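Wednesday, August 15, 2018

Sidewalk day again. The delivery robot still exists only as a folder of numbers, and it spent the morning refusing to cross the street.

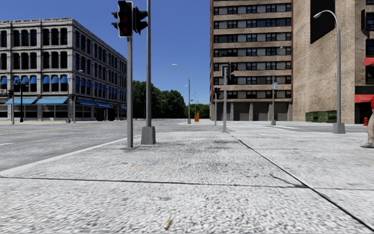
I left 200 runs going overnight on the Grokville map and came in expecting a nice fat spreadsheet. What I got was 200 rows, 30 of which ended with the planner stopped on open concrete, thinking. It had the route. It had a battery that can't run down (I never wrote that part). It just stood there until the timer put it out of its misery.

My first theory was the signals. It's always my first theory, and I have lost most of a summer to it. So I turned the signal reader off completely and ran the 30 bad ones again from the same seeds. Same stops, same places. Two hours for that, and one cold coffee.

Second theory, the joints between the slabs. The ground classifier learned on the Hovland set, where all the pavement is as smooth as a countertop, and then in April we swapped in the rougher concrete because the reviewers said our world looked too clean. They had a point. I said some things about it at the time. Now any dark line running at a slant gets scored as a possible drop, and if the line gets wider as it comes toward the robot, the score goes through the roof. A crack makes it nervous. A stain makes it slow down. It treats a leaf with the respect I'd give a manhole with no cover.

The test was easy enough once I stopped sulking. I kept the geometry flat and painted the joints three ways: dark, faint, none. With none, it rolled right up to the curb on all 30. With faint, most of them. With dark, back to the philosophy. I have been calling this "cautious behavior" in the draft since June and will have to go find every place I wrote it.

Tedberg wants the result by the end of the month and would prefer the word "robust" in it somewhere. Rutunberg wants the depth channel weighted higher, which would fix this and probably break stairs. I'd like a paragraph that admits the thing is scared of lines. It's a real finding, and the plots are even pretty.

Started a retrain before dinner with random joint colors, 600 scenes, 20 held back for testing. The progress bar said nine hours, then eleven, then nine again. Left it to argue with itself.

Need to buy coffee filters. Also rename the folder called "final_final," which has four drafts in it.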